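Why Does a Latch Click?

Hi, it's Binta again! Last time I wrote about zippers, and a lot of you wanted to know what keeps a door shut when you let go of it. I love this one, because I spent a whole Sunday opening and closing every cupboard in my apartment (my neighbor Ebere Okoro knocked to ask if I was okay).

So, doors. A door is pretty much a wall that can swing. The swinging part comes from the hinge, which is two flat pieces of metal joined by a pin. One piece is screwed to the door and the other is screwed to the frame, and the pin lets them fold and unfold like the covers of a book. Go and look at the edge of your bedroom door and you'll probably find two or three of them.

But a hinge doesn't keep anything closed. If all you had was a hinge, then a breeze or a cat or your little brother could push the door open whenever they liked. You need something that grabs on and holds, and that something is called a latch. 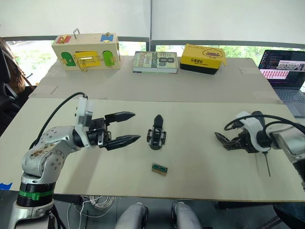

Latches come in lots of shapes, and my favorite kind is the hook. It's a bent piece of metal on one side and a little ring on the other. You drop the hook into the ring and you're done! Garden gates have them a lot. Then there's the sliding bolt, a metal bar that you push sideways into a hole. Toy makers put all sorts of these on wooden boxes so that small kids can practice, and those are called latch boxes. The one on the back table has green arched doors and a yellow square door with a metal latch on it, so there's more than one shape of door to think about. I like that the doors are different colors from the wood. You can say "try the yellow one!" to a three-year-old and they know exactly where to go.

Okay, now the click. The latch inside a bedroom door has a spring behind it. A spring is a coil of wire that wants to get back to its own shape, so when you squash it, it pushes back at you. The piece that sticks out of the edge of the door is slanted on one side. When you swing the door shut, the slanted side bumps into the metal plate on the frame and slides along it, and that squashes the spring. Then it reaches the hole in the plate and the spring shoves it out again. Click!

Turning the handle pulls the slanted piece back in. Try it with the door open and watch the edge while you turn. You can push the piece in with your finger too, and feel the spring arguing with you.

Want to make one? Take a shoebox with a flap lid, a paper fastener and a strip of thick card as long as your finger. Poke a hole near one end of the strip (ask a grown-up to help with the poking) and fasten it to the front of the box, just under the lid. Now tape a little loop of card to the flap. Swing the strip up through the loop and the lid stays down. Mine held 5 marbles when I turned it upside down, and gave up at 6. They went all over the kitchen and I'm still finding them!

Next time: why keys have bumps.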